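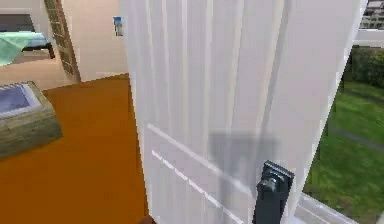

Participants wanted: door hardware and seating trial for adults with reduced hand strength

Pirndale is recruiting adults for a home access study on how people with reduced grip open internal doors and rise from chairs at ordinary table height. The results will be used to revise the fitting guide issued to our installers in November.

Reference: 1108
Location: Gronden, ground floor, level entry from Parry Street
Posted: Feb 23, 2026

Who can take part

You may apply if you:
- are 18 or over
- have had reduced strength or movement in one or both hands for at least 3 months
- can stand and walk a short distance, with or without a stick or frame
- can follow spoken or written instructions in English

You cannot take part if you have had hand, wrist or shoulder surgery in the past 3 months, or if your doctor has told you to avoid pushing or pulling. Wheelchair users will be invited to a separate trial, as the force limits and reach heights differ.

What you will be asked to do

The study has 17 places. Each participant attends four sessions. At the first, Mererid Mostyn will measure grip and pinch strength in both hands and record your usual way of opening a door at home. In the door tasks you will operate lever and knob fittings at set heights, first with a free hand and then while carrying a light bag. Operating force is logged in newtons. You will rate each fitting for effort and discomfort on a printed scale.

The seating tasks involve sitting down at a table, reaching for small objects on it and standing up again, with rest breaks between sets. A lever set low on a door is easy to reach from a chair but can be awkward for a tall person, and we want data on both.

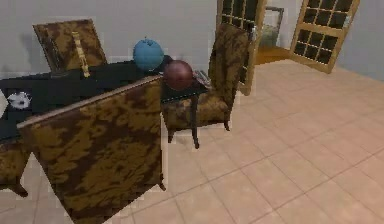 Payment and travel

Participants are paid for each completed session by bank transfer. Parking and public transport fares are refunded on receipt. If you withdraw, you keep payment for sessions already completed. A support person may attend at no charge but is not paid.

Privacy and consent

Hand and arm movement is filmed. Faces are blurred before the footage is analysed, and names are stored apart from measurements. You may withdraw at any time without giving a reason.

How to apply

Ask for the screening form at the Bosamby centre front desk, or phone and quote the reference number. Completed forms go to Nia Craddock, study coordinator. Questions on the test method should be addressed to Asabe Ugwu – please allow three working days for a reply. Large print forms are available.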